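Sourdough starter slow after moving, and does the jar matter?

Asked by Tülin Karabulut in Bread & Baking

I moved to Clanutholm in July and my starter has been sluggish ever since. It used to double in four hours. Now it takes most of the day and smells like nail polish remover. Same flour, same schedule, fed at 8 in the morning. The tap water is different, obviously. I keep 200 grams of it in a tall crock. Do I need to start over?

3 answers

Grecu
Don't start over. That smell means it's hungry. Feed it twice a day for a week and see.

Brusora
Could be chlorine. Mine did the same thing. Leave the water out overnight or buy a jug. Also what temp is your kitchen

Eylül Saraç
Agree with Grecu on the feeding. 200 grams is a lot to keep going, and you are probably not giving it enough flour for its size. Cut it down to 40 grams of starter, add 40 of flour and 40 of water, and do that morning and night until it doubles again.

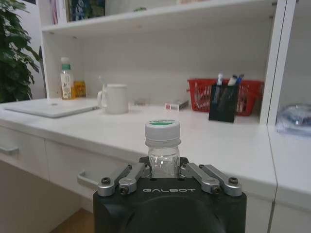 Keep a backup too, before you change anything else. Spread a spoonful thin on parchment, let it dry until it snaps, and crumble it up. A small clear glass jar with a white screw-on lid like this one is plenty for the flakes, and you can see through the side if any damp gets in. Write the month on it. Mine woke up fine after more than a year in the cupboard.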